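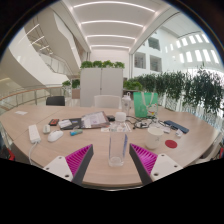

16 Oct 2019
By Noreen Flanagan

The Round Table, Before Tidying

Every office has one surface that belongs to everybody and is therefore cleared by no one. Ours at Fonden is the round table by the lift. It was bought for meetings. I believe it has hosted 2, one of them about whether we needed a table.

Before October's clear-out I thought its contents deserved a proper record. Notes for the catalogue follow, in no particular order of merit.

The cables. Black, tangled, and breeding. A small white device has got itself caught up in them and I don't fancy its chances.

The coaster. Round, red, flat, and lying beside a white mug. Beside. We are a firm of 6 people with several degrees between us.

The water bottle. Upright, cap on, a credit to its owner, whoever that may be. Please come forward.

The folder. Black, left open, with purple and gray graphics on the top sheet. If this is the Cimgate proposal, it was due on Monday.

The green tote bag. Bright enough to be spotted from the car park, with a little cartoon figure in the corner. Good handles. I've had my eye on it.

The tumbler. White lid, small loop handle, standing next to the bag as if waiting for a bus.

The mouse. White, wireless, and nowhere near a computer. Possibly on leave.

The power strip. Over on the left, its cable heading off down the side of the table. The only thing I'm prepared to let stay.

Anything still there on Friday goes in the box under my desk. The box is already quite full.

Recent galleries
The Stationery Cupboard, Part 2
Moving Day at Vorgate
Lunch at Zamani
Mugs Without Owners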